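Bring back the long audition

I have watched singing competitions since I was tall enough to reach the remote, and I still get goosebumps when a nervous kid walks out, plants both feet and opens their mouth. So take this as a complaint from somebody who loves the format. The auditions have become far too short!

Last season of Nerstead gave its opening singers 60 seconds each. That was one verse, a chorus if they hurried, and then straight to the judges. Kidus Habte, my favourite by a country mile, sang a slow ballad called Arroyo and had only just reached the good part when the buzzer went. I nearly threw my tea at the telly.

Then he put the whole song up on Sendside, and what a song it was. The second verse drops almost to a whisper, the bridge climbs out of nowhere, and there's a held note near the end that made me stop the dishes and stand there with suds up to my elbows. None of that reached the judges. They were kind to him, but they were judging the front porch of a very large house.

I know the argument for keeping things quick. Viewers drift, phones are close by, and a show with 24 singers to get through can't hand out full concerts. Fair enough. But look at how the hour is spent. We get the childhood bedroom, the walk along the beach, the mum in tears, the host's hand on a shoulder — and then less singing than you'd hear waiting on hold. Trim the beach walk and give the time to the song.

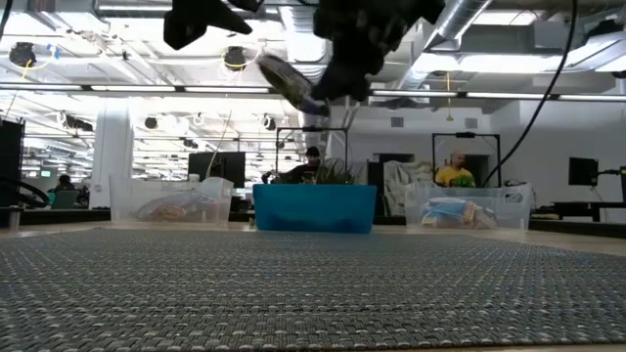
Bins in a row on the table, with green fronds showing over the rim of the blue one.

The old regional contests had this right. My aunt took me to the Istex talent night every September, in a hall with terrible seats and a glorious echo, and every act got eight minutes. Some of them were dreadful for all eight. But others started shakily, found their footing and finished like stars, and the whole room felt it happen. You can't feel that in a minute. A minute rewards whoever can shout early, and that's why so many first rounds now sound the same, all big notes and no build.

Quiet singers suffer most, and so do songwriters, whose best line is often tucked away in verse three. I'd happily watch fewer contestants if it meant hearing them properly. Let them pick the song, let them finish it, and let the judges sit on their hands until the last chord fades.

The new season's auditions open soon and I'll be on the couch for every one of them, cheering like a fool. Kidus, if you're having another go, please sing Arroyo again — all of it, even if they try to play you off.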